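How to Store Leftovers in Lidded Containers and a Wire Basket

By Seema Katiyar

Most fridge shelves waste space because containers of different sizes get pushed to the back and forgotten. A wire basket fixes a good part of that. You pull the basket out, see what you have, and slide it back in. The method below works for cooked food, cut fruit and leftovers you plan to eat within the week.

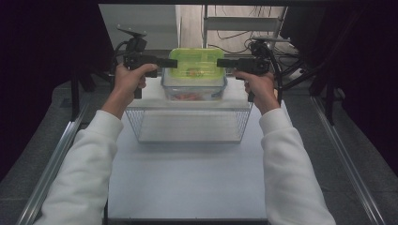
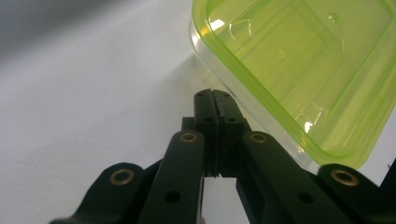 Container with a lime-green lid on the wire basket (first photo); lime-green plastic container, tilted (second photo).

What you need

Food containers with tight lids, in one or two sizes
A rectangular wire basket that fits your shelf
Masking tape and a marker
A dish towel

Choosing the containers

Clear or translucent plastic is best for leftovers. You don't have to open the lid to know what is inside, even if all you can make out is the color of the food. A bright lid also helps. I use one lid color for food that is ready to eat and another for ingredients, and my family learned the system in a few days.

Check the bottom of each container before you buy. If you use a microwave, look for the microwave-safe mark. Check the lid separately, as it may not have the same rating as the base. I have containers from Uvero and from Letside, and the lids don't swap between them even though they look the same size. If you mix brands, write a letter on the base and the same letter on the lid.

Choosing the basket

Measure the shelf first, front to back, with the fridge door closed. The shelf is often deeper than the space you can use, because the door bins stick in. Take an inch off your number so the basket doesn't hit the door.

A basket with a grid of thin wires lets cold air move around the food. If the wires are set wide apart, small containers will tip. Put a flat panel or a cut piece of shelf liner in the bottom. Mine is a Mittal basket and it holds up to 22 pounds according to the tag – more than I would want to lift off a shelf.

Filling and packing

1. Wash the containers and lids and dry them fully. Pay attention to the groove in the lid, where water collects.

2. Divide hot food into shallow containers so it cools faster. Get it into the fridge within two hours of cooking.

3. Leave a half inch at the top. Soups and sauces need a little more if they are going in the freezer.

4. Wipe the rim with the dish towel. A bit of sauce on the rim will keep the lid from sealing.

5. Press the lid down in the middle, then work around the edge with your thumb. Check the corners last.

6. Put a strip of tape on the side, not the lid, and write the name of the food and the day. Lids get switched during washing.

7. Set the heaviest containers in the basket first. Stack no more than 3 high.

8. Put the newest food in the back and the oldest in front.

Tomato sauce, curry and anything with a lot of chili or paprika will stain plastic. Rinse those containers in cold water right after you empty them, then wash with warm water and soap. For an old stain, a paste of baking soda and water left on for an hour takes most of it out. Keep one container just for red food and you can stop worrying about it.

Keeping it going

I go through the basket on Saturday morning before shopping. Anything past its day goes out, and the basket gets wiped down. Every month or so I take it to the sink and scrub the places where the wires cross. A Fatamex bottle brush fits between them, and an old toothbrush does the job too.

If the basket is always full by midweek, cook less or move some containers to the freezer. Label those again before they go in – tape put on a frosty container will not stick.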